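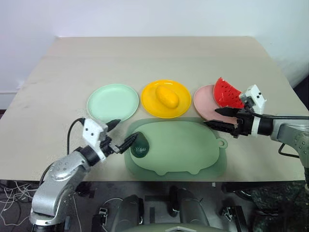 My working day now consists of moving plastic fruit from one plate to another, badly, through a pair of robot arms, and then moving it back. I have a degree. My mother asks what I do and I say "robotics", and she pictures something with lasers.

The job at Dakstead this month is fruit sorting. A learning system can't be told what sorting fruit means, or it can, but it nods politely and then puts the mango on the floor. So we show it. One go at the task, start to finish, is an episode, and the target is 2,000 episodes before the end of September. When I sat down with my tea this morning we had 1,078.

Dimas Pattinasarany started the same week as me and is much better at it. His arms glide. Mine move like someone looking for the light switch in a hotel room. I assumed this made his episodes worth more than mine, and he certainly assumed it, but when we trained on his alone the model was lovely right up to the moment it missed a grasp. After that it carried on serenely to the plate with nothing in its fingers and opened them over it. It had never seen anybody miss, so it had no idea that you could go back. I have supplied a great many examples of missing and going back. I would like this mentioned at my review.

The fruit has its own characters. The watermelon slice wants to lean on things. The yellow one (mango or lemon, the office is split, and the label in the spreadsheet says "mango" only because I got there first) is shiny and shoots off sideways if you pinch it near the end. The avocado is the one I'd take home. You can come at it from nearly any angle and it just lets you.

Then there's the layout. For the first week I put the plates back in the same tidy places every time, being a well brought up person, and the model learned the places. Move the pink plate a hand's width and it would deliver fruit to where the pink plate used to be. I had to throw out 102 episodes, or at least put them in a folder called Rahman, which is where we keep things we can't bear to delete. Now I shuffle everything between goes: plates swapped, pig-shaped chopping board shoved over to one side, fruit starting on it or off it. It feels like tidying up after a toddler in reverse.
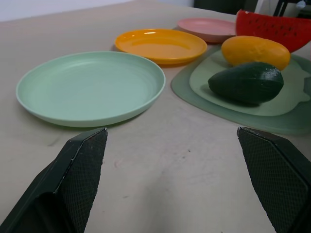

Why not just do all of this in simulation? We do some of it there, in a thing called Cada, but its fruit never slips the way ours does, so the model comes out of it far too sure of itself and needs the real table anyway.

I'm also learning to throw things away on the day. If I stop halfway through to scratch my nose, the arms stop too, and the recording contains a thoughtful pause over the avocado. Leave enough of those in and the model starts having thoughtful pauses of its own. The Jelville lot trained one last year that would hover for ages before every grasp, and they traced it to a man who checked his phone a lot.

So the rule is that if I drift off, I bin it and go again. I binned 2 before lunch and rather more after, lunch having been a jacket potato.

Tomorrow we start on using both arms, one to steady the board and one to do the picking up. Dimas has been practising. I have been practising the part where it goes wrong.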